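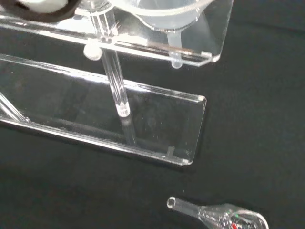

Pre-run check, funnel cell, Nillirside bench. Fill this in before the first run after any change to the hand, the wrist camera or the rack, and once a month regardless. Do the glassware items first, with the arm parked and the hand open. Clear acrylic on black cloth gives the wrist camera mostly bright edges to work from, and the small glass piece with the bulb and narrow tube shows up the same way when it is lying beside the rack, so wipe both before judging any camera result. August round done by Irja Laitinen.

## Rack and cloth

- [x] **Cloth flat, tape holding.** Creases on the left side. Leave them unless they reach the rack.
- [x] **Both collars level, thumbscrews finger tight.** No tools on these. The Drirkden rack cracked at the post hole that way.
- [ ] **Plates wiped, top and underside.** Specks and smudges on the lower plate. Redo with the lint-free cloth, no alcohol on acrylic.
- [x] **Cork ring seated.** Flask does not rock.

## Hand

- [x] **Finger joints move freely through full range.** Run the open/close routine 10 times.
- [x] **Fingertips clean.** Replace at 400 cycles on glass or when shiny. Current set is at 31.
- [x] **Grip force on funnel set to 8 N.** Was 12 after the Huttunen update. Check this after every update – it resets without a message. 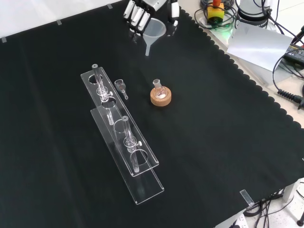 *Funnel held by the hand, rack holes empty, flask in cork ring.*

## Power and stop

- [x] **Stop button on the yellow box reachable from the operator side.** Pressed and released once, arm dropped out as it should.
- [ ] **Cables off the floor.** Still tangled under the table. Needs a tray or ties before the next monthly check.
- [x] **Base bolts.** Paint marks line up.

## Result

Cell may run at reduced speed. Full speed after the two open items are closed and initialed. Spare fingertips are in the Lanaria drawer, second from the top – reorder when one set is left.

I.L.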